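The dark cloth and the wooden counter

In February I decided that I must finally learn to take care of a wooden counter. I grew up with a kitchen where every surface was tiles, and tiles forgive you. You can leave a puddle on them until the next morning and they will say nothing. Wood remembers. When I rented the flat on Ridgeway, the contract had a whole paragraph about the counter, and I read it with a dictionary beside me, because I did not know the word "blemish".

My first mistake was with the cloths. I bought the thin yellow ones, which are cheap, and they only pushed the water from one side to the other. Then Védís Eyvindsson, who lived two doors from me then, gave me a dark cloth of the thick kind, with many small loops. She told me to stop wiping in circles and to follow the grain instead.
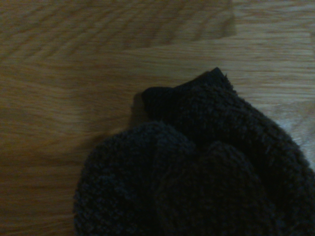
I was a little offended, I must admit, as I believed that I knew how to wipe a table. But I tried it for one week and I have not gone back. When the hand goes along the lines, the crumbs come with it. When it goes across, they seem to stay behind in every small groove. Perhaps it is only in my head.

A dark cloth has one disadvantage, and I want to be fair about it. You cannot see when it is dirty. With a white cloth the tea and the tomato tell you everything, but a black one keeps its secrets, so I wash mine every second evening, if it looks clean or not. The first time I washed it together with a pale shirt. I will not write more about that shirt.

For the oil I use the one from Zisico, a small tin, and it goes on very thin. I once put too much and the counter was sticky for days — my sleeves also. The woman at the Bimum shop told me to wait ten minutes and then take off everything that the wood did not drink. I liked this expression and I have used it since.

The part close to the sink is the most difficult. Drops fall there all day, from the hands, from the plates, from lettuce. I make a last round with the cloth before I go to bed, and I start always on that side.
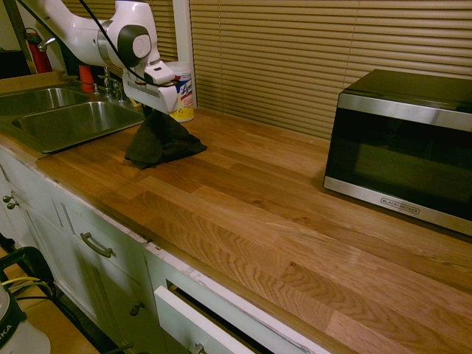 The cloth on the counter, next to the sink.

Wipes I keep for the sink and the tap. On the oiled wood I prefer warm water with very little soap, and after it a dry cloth. I have read other opinions, and if you have a different kind of finish you should ask somebody who knows it better than me.

Next I would like to write about chopping boards, as I have 2 and both of them are bent.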